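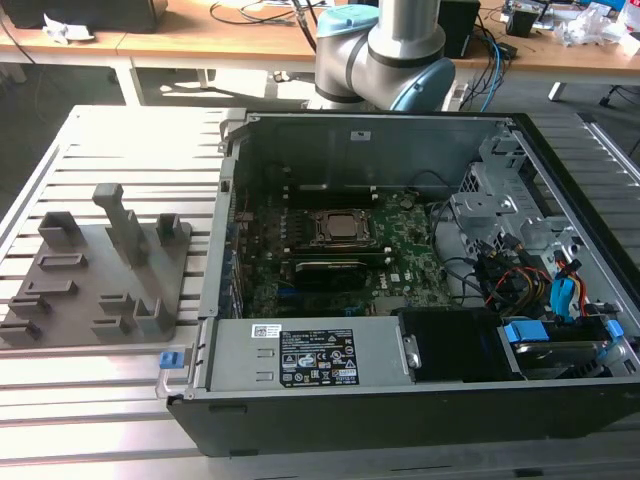
Ticket 73 - Desktop teardown cell: drive tray removal stalls at the latch
Status: Open, waiting on part
Priority: Normal
Raised by: Fotini Politis
Site: Pleltov repair shop, back bench
Software: Droto task runner
Tags: teardown, latches, cables, fixture

Summary

The arm finds the hard drive tray in the open tower every time now, lines up on it nicely, and then fails to get it out. It presses one blue latch properly and slips off the other. I'd like help working out whether this is a fingertip problem, a force setting or me asking too much of it. I think we are very close, and I'm really pleased with how far it has come since January!

What the job is

We strip office desktops for reuse. A person here does the side panel, lays the tower down with the open side facing up, and the arm is meant to take over from there. The order is drive tray, then the expansion card, then the processor, with the loose parts going into the grey printed plate on the left of the bench. The power supply comes out last and we still do that by hand.

What I expected

Both latches squeezed together, tray lifted clear of the case, tray set down.

What happens

Approach is fine. First latch goes in. Second latch moves a little, the fingertip slides along it, and the arm reports a completed squeeze although the tray is still held on one side. It then pulls, the force limit trips, and it stops and waits for me. No damage to the case or the tray, I should say. It stops very politely.

Log

09:10 - Restarted the runner, loaded the tower job from fresh. Same stall at the latch.

09:25 - Cleaned the fingertips with isopropyl in case they had picked up grease. Same stall.

09:50 - Moved the tower 2 mm closer to the plate and ran the locate step again. It found the tray without any trouble, so the offset is being picked up properly. Same stall, same latch.

10:15 - Raised the squeeze force by one step. The tray came out! Ran it again straight away and it slipped. I'd like to call that progress but it was one good run.

10:40 - Tried the cables. The loose ones by the drive cage (red, yellow, black and orange, plus the SATA lead with the blue plug) bend down towards the drives and I wondered whether they were nudging the fingers. Tied them back with a twist of wire. The approach was smoother and the arm didn't pause to look again, but the second latch still slipped.

11:30 - Swapped to the taller fingertips from the Giannakopoulos set. Much better contact on both latches, but they now touch the metalwork of the cage on the way down and trip the limit before they reach the tray. So the grip is right and the length is wrong, or the path is.

12:05 - Skipped the tray and ran the rest of the job to see what else was waiting for me. Notes on that below.

Other steps, tried with the tray left in place

Expansion card: good. The retaining clip had been opened by hand first. The arm rocks the card a little, feels it let go and lifts. I could watch this all day.

Processor: works, slowly. Opening the metal frame on the socket is the slow bit, and lifting the chip is surprisingly gentle. I still wouldn't leave the room while it does it.

Unplugging cables: not ready. It can pull a plug if I hold the lead up and away from its neighbours. Left in a tangle, it grabs whichever one is on top. A new starter here learns that in a morning, and I think it's the hardest thing on the bench for a machine.

Putting parts in the plate: good for anything stiff. The slots on the left side of the plate are forgiving and the upright post hasn't been hit once.

Reply from Wukow support, 13:20

Thanks for the thorough notes. Two questions. Is the squeeze closing on both latches at the same moment, or one after the other? And is the grip check reading finger position or force? If it reads position only, it will pass as soon as the fingers have travelled far enough, even if one has slid along the plastic. Please switch the check to force and send the trace.

Fotini Politis, 14:05

One after the other, I'd never noticed! The first closes, there's a tiny gap, then the second. And yes, it was on position only. Changed it to force. It no longer claims a good squeeze when it hasn't got one, so it backs off and tries again by itself. Over 19 runs it never once tripped the limit. It still gives up on some of them, but giving up cleanly is a lot better than pulling on a stuck tray. Trace attached.

Wukow support, 14:45

Trace received. The gap is caused by the old squeeze profile, which closes the fingers in turn. Please load the paired profile and leave the force where you set it this morning. We'd also suggest the taller fingertips cut down at the mounting end. Don't shorten the tip, you'll lose the pad that gives you the grip.

Fotini Politis, 15:30

Paired profile loaded. Better again with the standard tips, though the second latch is still the weak one. I've ordered a spare pair of the tall ones to cut down, so please keep this open until they're here.

For anyone else reading the ticket who is wondering whether to hand this sort of work over - for cards and stiff parts I'd say go ahead, and keep a person for the cables. My sister asked if it could do her dishwasher. I've told her to get it a mug with two blue latches and we'll talk.

Next actions
- Fit cut-down fingertips and rerun the tray step (Fotini)
- Check cage clearance on the downward path (Fotini)
- Confirm whether the paired profile can be the default for tower jobs (Wukow)
- Separate ticket for cable picking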